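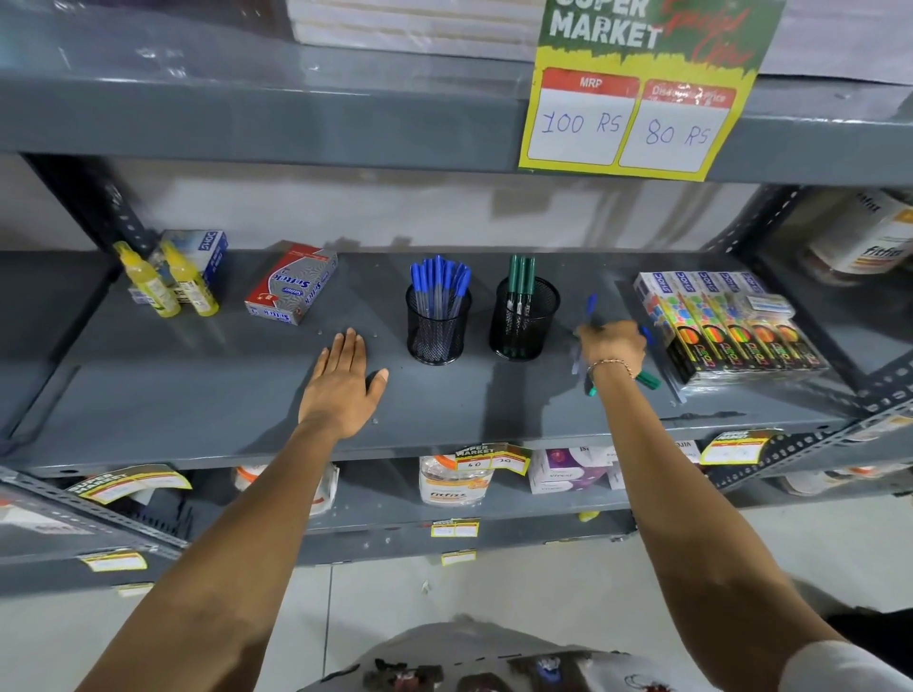 A reader wrote in after my last post to say that I was being mean about discounts, that everyone knows the "before" price is a bit of theatre, and that it does no harm if you wanted the thing anyway. She has a kettle from Markero to prove it. Marked down by a third, she says, and it boils water very well.

I'm sure it does. I still want to argue with her.

My trouble is with "if you wanted the thing anyway". I've been trying to work out how often that's true for me, and the answer is not flattering. Last winter I bought a set of storage tins because the old price had a line through it. I did not want tins. I had never once stood in my kitchen and felt the lack of tins. What I wanted was the gap between the two numbers, and the tins came with it.

So for the past few months I've been keeping a notebook. It began with a coat. Ternadora had one in the window, 974 struck out and 540 written in underneath, and I stood outside doing the sum like everybody does. Then I went home and thought about it the other way round. If the ticket had just said 540, would I have stopped walking? No. I'd have thought, that's a lot for a coat. The bigger number was doing all the work, and I had no way of knowing whether a single person had ever paid it.

I went back three weeks later. Same coat, same two numbers. The sign said "final days". I wrote that down too.

Now, I don't claim this is a crime. For all I know the coat spent the whole summer at full price on some other rail in some other branch, and there are rules about this sort of thing which I expect most shops follow. But as a customer I can't check. I'm handed two prices, one of which I'm being asked to pay and one of which I'm being asked to believe, and the second is the one nobody at the till can tell me anything about. I did ask. The young man in Ternadora said it was "the original price". Original when? He said it came up like that on the system.

Sokitz, where I buy paper and envelopes, does it another way. They don't cross anything out. They put "compare at 110" on the shelf, in small letters, and leave you to it. Compare with what? I did compare, as it happens. I went to two other stationers and looked at the same box file, and neither was asking anything close to 110. One was cheaper than the Sokitz price. I felt a bit silly writing this into a notebook on the bus, but there we are.

The defence I hear most is that people like a bargain, so where's the harm in giving them the feeling of one. I've got some time for this. My mother loved a bargain and would have been miserable in a world of plain fair prices. She'd come in with her bags and read out what she'd saved before she'd taken her coat off. We never saw the savings, mind you. There was no jar of them. I remember my father asking where they were kept, and it didn't go down well.

Then there's the small end of it, the few pence off soap or biscuits or something for the school bag. I'm softer on that. A little shop that writes its own tickets is usually telling you something simple, which is that the thing costs this much and they'll take a bit less. You can believe it or not, and the sum is small enough that you won't lose sleep. It's the big ones I distrust – the sofas, the beds, anything that has been half price for as long as I've lived here.

Gebretsadik, the grocer on the corner, has one price on everything and has never, as far as I can tell, had a sale. I asked whether it put people off. Apparently some do come in and ask what's on offer, and go away again when they hear. I can't say I was surprised. I'd like to report that the prices there are lower, as it would suit my case, but they're a mixed bag. The rice is dear. The lemons are good value.

As for the kettle, I've asked my reader whether she remembers what the old one cost, and whether it had stopped working. She hasn't replied to that part. She did point out that I own a sofa which was reduced by 400, and that I wrote a whole post about it at the time, and that I sounded very pleased.

I did write that. I've left it up. The sales start again in November and I'm taking the notebook, and this time I'm going to write down the plain price first and cover the other one with my thumb. If I come home with more tins I'll let you know.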